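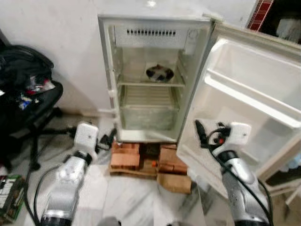 Small white refrigerator, door open, with a bowl on the wire shelf.

Plulla Yogurt Starter, box of four packets
Item 433
From Litden, Kalatholm

We have been making yogurt at home for longer than we have been selling anything, and Plulla is the starter we kept coming back to (we tried plenty of others, and some of them were very good on toast and very little else!). It sets up mild and creamy, with just enough tang that you remember you're eating yogurt, and it's lovely with honey or a spoonful of whatever jam is open.

Each packet makes one batch from a quart of milk. Whole milk gives the thickest result, though plenty of our customers use two percent and write to tell us they're perfectly happy.
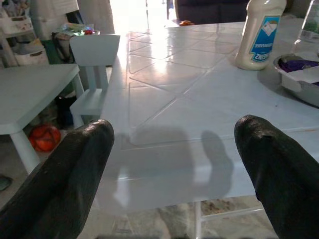 Heat the milk slowly until it steams, stir now and then so it doesn't catch on the bottom, and let it cool until it feels comfortably warm on the inside of your wrist. Whisk in the packet, cover, and leave it somewhere cozy overnight. An oven with only the light on works well, and so does a cooler with a jar of warm water tucked in beside it. In the morning, move it to the refrigerator and do try to leave it alone until lunch. 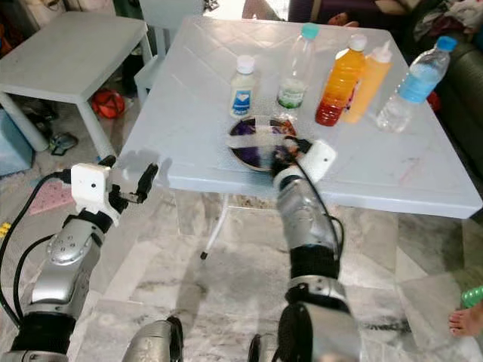

Round dark plate on the white table.

If you like it thicker, strain it through a clean cloth for an hour or two and save the whey for pancakes or bread. We also carry the Vachon straining cloth, which washes up nicely and doesn't shed lint.

Keep unopened packets in the refrigerator, or in the freezer if you bake and cook in spurts like we do. Contains milk. Boxed weight 164 grams.
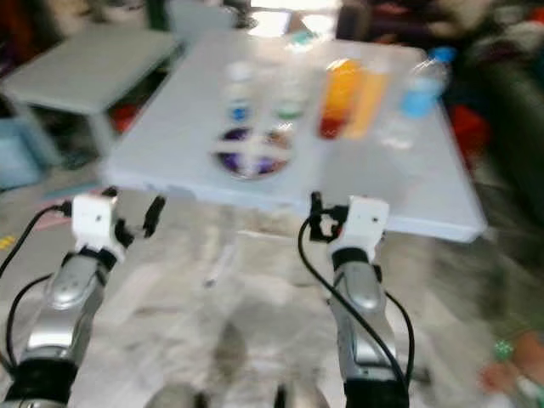
Can I use a spoonful of my last batch to start the next one?
You can, and most people do it for three or four rounds. Once the yogurt starts to come out thin or a bit sharp, open a fresh packet.

Ships in a padded envelope with a printed recipe card.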